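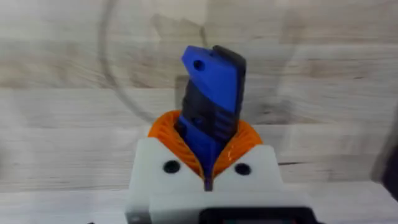
Gripper drops parts after warm-up

drurkemer_6
The soft fingers on our Wivau gripper have started letting go mid-move. Fine for the first 24 picks, then parts slide out at the bottom of the fingers. Close command is 400 in the config and I haven't touched it since April. No fault in the log. Last drop landed next to my hand, so I've stopped the cell.

mocanu
Raise it to 1000 and see if it still slips.

benchrat
Please don't. 1000 is the hard stop on that driver. I cracked a finger mount that way, and the gripper still reported closed. Check the horn screw first.

mocanu
Mine has run at 1000 for months with no damage.

drurkemer_6
Leaving it at 400 for now. Bench as it stands: 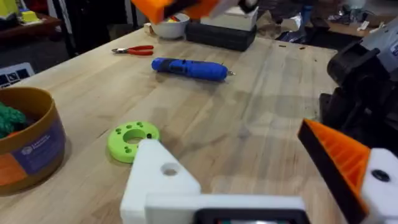 Metunville bench, blue screwdriver out, green ring next up

benchrat
Cut power to the arm before you reach in – the e-stop on ours leaves the gripper live.

drurkemer_6
Power off, cover off. Horn screw was more than a full turn loose. Tightened it, six picks so far, no drops. Will run another 24 tonight with my hands out of the way.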